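Slotting and pick-path length in small stockrooms
Speaker notes, session 2
Speaker: Yabsira Adugna
Nov 17, 2025

Slide 1. Title
Wait for the doors to close. Slot is 40 minutes including questions. Mention that the handout has the worksheet and the slides do not.

Slide 2. Scope
Stockrooms under 200 square meters, one or two pickers per shift, paper or handheld lists. Nothing in this talk applies to pallet racking. The subject is where each item is kept and what that does to walking distance. I will not cover reorder points. People always ask, so say it now.

Slide 3. The Gretia stockroom
Gretia sells replacement parts for household sewing machines. Stockroom holds 2000 item numbers in open-front shelving, six aisles, one packing bench at the north end. Until June the shelves were ordered by part number. That is easy to learn and bad for walking, because part numbers follow the date a part was added to the catalog and say nothing about demand.

Slide 4. Pick frequency
Read the curve from left to right. 241 item numbers made up most of the lines picked. These were spread across all six aisles. The far end of aisle 6 held the bobbin cases, which were on nearly every order. Pause here and let them look at the floor map.

Define terms before going on:
Line: one item number on one order, whatever the quantity.
Visit: one stop at one shelf location.
Trip: leaving the bench and coming back.

Lines and visits are the same only if every item has one location. At Gretia they were not the same. Overflow stock had its own shelf and the list did not say so.

Slide 5. Class boundaries
Three classes, A, B and C, by visits per week. Do not use sales value. A high-priced item that moves twice a year takes up good shelf space for no gain. Cronin made this mistake in its first layout and had to redo two aisles. The boundary between A and B should be set by how many locations fit within reach of the bench. Start from the shelf and work back to the item list. Most textbooks go the other way and give a percentage.

Slide 6. Mixed bins
Slow items can share a bin if they are easy to tell apart by eye. Parts that differ only in thread pitch or length must never share. The saving is in shelf space. The cost is search time at the bin, which rises quickly with the number of item types inside. The limit I use is four types per bin for C items, one for A items, no exceptions for A.
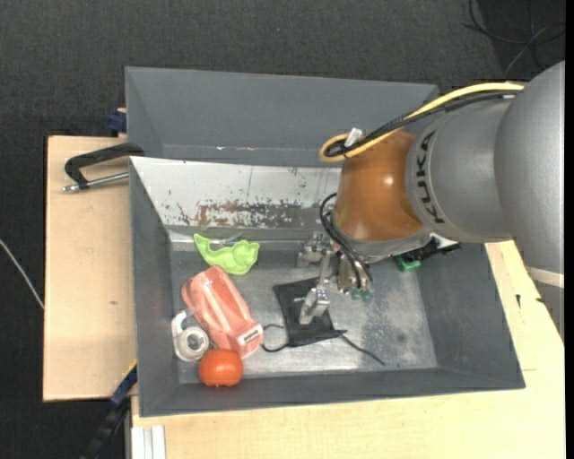
Hartmut Gerlach objected to the limit of four when I gave an earlier version of this talk. His view was that the number of types matters less than bin depth, and that in a shallow bin with dividers he would accept eight. He also pointed out that search time should be measured with pickers who did not fill the bins themselves. I accept the second point fully. On the first, I have no data for divided bins and will say so if asked.

Slide 7. Measuring
Method: stopwatch, one observer, full orders only. Record start at bench, each visit, return to bench. Leave out orders interrupted by a delivery or a phone call, but write down how many were left out. Run 16 shifts before the change and the same number after. Fewer than that and one large order will move the average. Use the median for trip time and show the spread next to it.

Walking distance comes from the floor map, not from step counters. We tried counters and dropped them. They also record steps taken in place at the bench.

Slide 8. Results at Gretia
Show the before and after maps side by side. Shorter trips on small orders, little change on large ones. This is expected. A long order goes through most aisles under either layout. Point at the two lines crossing at the right of the chart and move on. If someone asks about error rates: they were not recorded before the change, so there is no comparison to make.

Slide 9. Keeping the layout current
Demand shifts and the layout decays. Bekora reviews its A class every quarter and moves only items that have been misplaced for two reviews in a row. This keeps moves low. Each move costs a relabel, a system update and a few days of pickers going to the old spot. Fondent moves items weekly. Its pickers work entirely from handhelds, and with paper lists I would advise against it.

Skip slide 10 if past 30 minutes.

Slide 10. Aisle direction
One-way aisles help when two pickers overlap. With one picker they only add distance. Gretia has two pickers on Mondays and one on other days, so the aisles are unmarked.

Slide 11. Worksheet
Hand out now. Columns: item number, visits per week, current location, distance to bench, class. Sort by visits, then by distance. Items high in the first and high in the second are the ones to move. Ask them to fill in ten rows from memory and compare with real data when they get back.

Slide 12. Questions
Repeat each question into the microphone. Leave the Gretia floor map on the screen.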